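Sorting out the fonts before the layout files

I spent most of last week moving old layout files off the office Mac in Nidwood, and the files themselves gave me far less trouble than the fonts.

Some background. Dorothy Oakley ran the newsletter and the print catalogues here for a long time, and when she retired she left a tidy set of folders, one for each job. Each folder has the layout, a PDF and a subfolder for linked artwork. What the folders mostly don't have is the fonts. They were installed on her machine, and the machine was always there, so it never came up.

I copied 146 jobs to the new computer and opened the first one. Every heading had gone to the default typeface and the text on page three ran over by 21 lines. The second was the same. The third opened properly, but it only used Helvetica.

I went back to the old Mac and looked in the font folders. There are three of them: one for the system, one for all users and one in Dorothy's own account. Between them they held more than 1,000 font files. A lot were duplicates, and a few were old PostScript Type 1 fonts, which come in two parts and don't work if you only copy one of them. I had done exactly that on my first try.

Higinio Alvarado, who does our prepress at Galtovport, told me to stop copying everything and work from the jobs. His method is slow but it works. Open the job on the old machine, use the package command, and let the program collect the fonts and links into a new folder. Check the report for anything missing. Then open the packaged copy on the new machine and compare it with the PDF, page by page.

I've done 76 so far. Most take a few minutes. The Contreras catalogues take longer, as they were set in a family we no longer seem to have a licence for. I've emailed the foundry and haven't heard back. If it comes to buying it again I'll ask Yatziri Olvera to put it through with the June invoices.

A couple of notes for myself. Rename the packaged folder before closing the job, or it ends up on the desktop with the same name as the last one. Keep the PDF in the colour profile it was made with. Don't let the font manager clean up duplicates until the whole lot is finished.

I'll start on the Mellent brochures tomorrow.

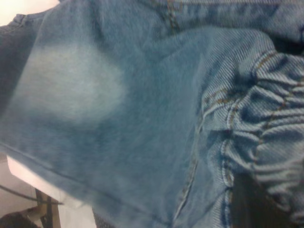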